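Gus Boateng
Sun 31 October

I have now been told by three separate people that I need to "do a declutter" before the holidays. One of them sent me a sign-up link for the Pultunwood method. I read the whole thing so you don't have to. Thread.

The pitch: 6 weeks, 88 dollars, and at the end your house runs itself. Every object gets a "home." Every home gets a label. You get a starter set of labels, and more labels are extra, of course.

My first problem is the before and after stories. The after is always the same afternoon. Show me the kitchen in November, when somebody has the flu and the school forms are due.

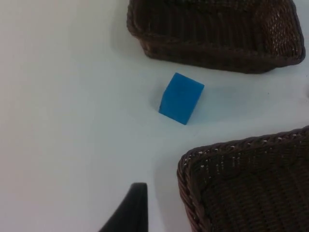

So does getting rid of half your stuff make you tidier? For a few weeks, in my experience, and then new stuff moves into the space you made.

I did a big purge when we moved. Four carloads to the thrift store. I felt wonderful. By spring I had bought back a stockpot, a second set of sheets and a worse version of the lamp I gave away.

People will say I did it wrong. That's the beauty of these programs. If it works, it was the method. If it doesn't, it was you, and there's an advanced course.

Then there are the apps. Fluvix wants you to log everything you own, room by room, and it sends you a "home score." I tried it. It asked me to rate how I feel about my colander. I feel fine about my colander.

My score went up when I stopped logging things. Make of that what you will. 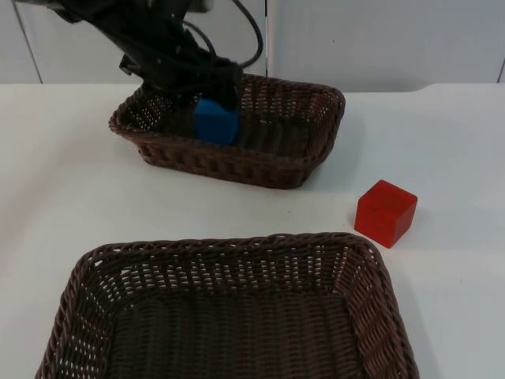 Storage is where I really lose patience. The Dhanial catalog will sell you a container for anything, and then a bigger container for the containers, and they call it a system. A brown wicker basket like the one with the blue cube in it does the same job as the fancy bins, and all a basket ever asks is that something gets put in it. Would I pay extra for one with a name and a matching lid? I would not.

Someone replied asking about the "one in, one out" rule. Fine in theory. Now explain it to a kid who came home from a birthday party with a bag of plastic whistles. What goes out? The couch?

Another reply says Drendura changed her life. I'm glad, I mean that. But she also says she works from home and has a spare room with a door that shuts. I'd like to see the same results in a 2 bedroom with one closet.

What I do instead, and I'm not charging for it: trash goes out, dishes get done, and there's one drawer I don't open in front of guests.

I'm muting this now. The dishwasher needs emptying and my colander is in there.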